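My Summer of Staking, or How I Learned to Leave Things Alone

I should say up front that I'm not a trader. I tried being one a few years back, and what I mostly got out of it was a sore neck and a habit of checking my phone at red lights. So when my friend Anum Hayat started talking about staking over lunch in July, I did what I usually do and ordered dessert. She kept going anyway (she's patient like that), and by the time the check came I had agreed to put some of my own money in and write about it.

If you've never done it, staking goes like this. You own coins on a network that runs on proof of stake, and you lock some of them up to help keep the network in order. Somebody runs a computer called a validator that checks transactions, and your coins stand behind it like a deposit. If the validator does its job, you get paid in more coins. If it goes offline or tries something shady, part of the deposit can be taken away. They call that slashing, a word I'd have asked them to reconsider!

You can run your own validator, and I know one person who does. Ulises Giraldo keeps his in a hall closet in Hulendale next to the winter coats, and he talks about it the way other people talk about sourdough. I asked him how much work it was. "Not much," he said, and then he told me about updates and backup power for most of an hour. I went home and looked for a service.

I ended up picking Skollance, a small staking outfit that Anum had used before. The sign-up was painless. I sent over 65 coins of a token called Urrego, chose a validator from the list, and clicked a button that said I understood the risks. Did I? Sort of. I understood that my coins would be stuck for 90 days, and that the reward rate on the page could move around without asking me first.
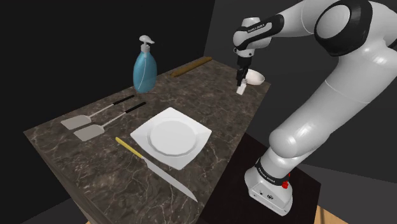 The first week I looked at my balance constantly. The rewards come in tiny crumbs, and there's something very pleasing about watching crumbs pile up, even when you do the math and see that you've earned enough for half a sandwich. Then the price of the coin slid, and my growing pile was worth less than the pile I'd started with. This is the bit I wish I'd thought about harder. A reward rate tells you how many more coins you'll have, and it says nothing at all about what anyone will pay you for them.

I called Hooman Akbari, who used to write software for a wallet company called Ustov and now mostly gardens. He laughed at me, kindly. His rule is to stake only what he'd be holding anyway, and to read the part about unlocking before the part about rewards. He also spreads his coins over 3 validators, so that one bad night for somebody's server doesn't wreck his month. And he looks hard at the commission, the slice a validator keeps for its trouble. Mine turned out to be on the high side. I hadn't even scrolled down that far.

Then there are taxes, which I had been avoiding as a topic. Every crumb may count as income on the day it lands, depending on where you live and who's advising you, and my export from Skollance ran to 371 lines. I have an accountant and she is a lovely woman, and I still felt I should bring her something baked.

Would I do it again? Probably, with less money and a cheaper validator. I like that it made me sit still. When the price dropped I couldn't sell in a panic at midnight, and I know myself well enough to say that I would have. But being locked in cuts both ways, and if I'd needed that money for a new transmission I'd be telling you a much grumpier story. My coins come loose in the fall. Anum wants to have lunch again before then. She's been reading about lending.

More in Money
Hardware Wallets for People Who Lose Their Keys
What Is a Stablecoin Holding, Anyway?
Ulises Marulanda on Paying Rent in Crypto
Gas Fees, Explained Slowly
Letters: Eusebio Marulanda Answers His Brother

Contact us | © 2022 | Back to top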